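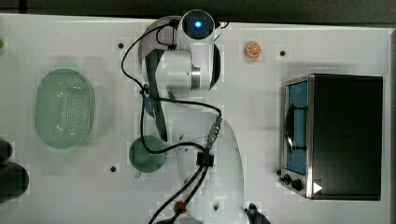
What share of the households in the Zeleke district survey reported at least one month without enough food? 60 percent, once the duplicate entries came out. Before cleaning it was higher, so anyone who copied the older figure into a draft should replace it.

October, notebook entry, morning

Finished merging the two Zeleke files. The raw file had 2,329 rows, counting every person listed. After collapsing to one row per household we have 1,083. Selamawit Mekonnen ran the same merge on her machine with her own script and got the same number, so I am treating it as final.

Still open from the merge:

- Seven households have no village code. Wian Van Wyk has the paper forms and will look them up.
- The income question was asked per week in the north and per month in the south. I converted everything to monthly and kept the original answers in a separate column.
- "Remittances" was left blank a lot. Blank is not zero. I have left those as missing until we hear from the field team.

Clinic distance is a problem too. Some enumerators wrote hours on foot and others wrote kilometers. I don't want to convert one into the other, given how steep the eastern side is. For now there are two variables and no combined one.
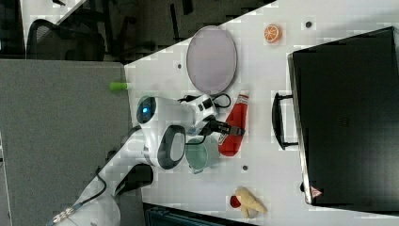 ## Skills and work section

Ran the first tables on schooling and paid work. People who finished secondary school are more likely to have a wage job, but the gap is smaller than I expected among those under 25. Most of the younger ones with certificates say they are helping on a family plot or selling small goods. The form puts both under "self-employed", and that hides a lot.

Yeshi Wolde suggested splitting the category in two: own business with any cash income, and unpaid family work. I tried it on the northern villages and it works where question 14 was filled in. Will do the south on Saturday.

The training program at Duvimside shows up in the "other courses" answers under several spellings. I have started a list of them in the codebook. Please add to it there – don't fix the spellings in the data file itself.

Also reran the poverty line table using the Akuseck market prices in place of the capital prices. Maize is cheaper there and cooking oil is dearer. The headcount moves a little, but the order of the villages stays the same.
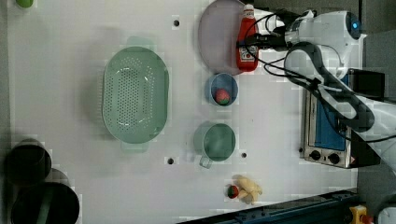 Catalina Huenchumán thinks the Akuseck prices should not be used for the southern villages at all, as people there buy at a different market and pay transport on top. She would rather keep the capital prices for the south until a local list is available. I have put both versions in the tables folder, labeled by price source.

To do next: village codes, the southern half of the work split, and a note to the field team about remittances.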